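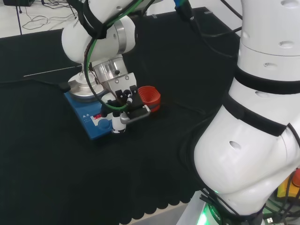

The black cloth on the table, February.

Brello table cover, black, 3 months in

Bought this in January a year ago - no wait, November, so 3 months and a bit. Wanted a plain black cloth for the craft fair table and for taking product shots at home. Had a Flilness one before. It pilled so bad I gave it to the dog.

Good stuff first. Heavy enough that it hangs right. Doesn't shine under a lamp, which was my whole problem with the old one, every photo had a big gray glare spot. Washed it maybe a dozen times, cold, no softener. Still black. Hems are holding except one corner where the thread is comming loose, I'll stitch it myself.

Bad stuff. LINT. Everything sticks. Cat hair, thread, crumbs, glitter from the next table over. Keep a roller in the box with it or don't bother. Also it came folded in a tiny square and the creases took forever to get out. Iron on low did nothing. Steamer worked, nearly 45 minutes for the whole thing.

Size is fine for a six foot table, drops to the floor in front and a little short in back. Store page says fitted corners. Mine had no fitted corners. Wrote to Hola where I bought it, a guy named Nicanor Carretero answered the same day and offered a swap, but I had a fair that Saturday so kept it. Got a partial refund, no fuss.

A friend has the Enache cloth, costs more, softer, wrinkles less. Felt it side by side with mine and I'd probably pay the extra if I was starting over. For photos only, no differnce that I could see.

Would I buy again - yeah, on sale. Not at full price with that corner already going. Four stars for the color, two for the lint, call it three.

Update 2024-02-26: corner stitched, took five minutes. Still holding.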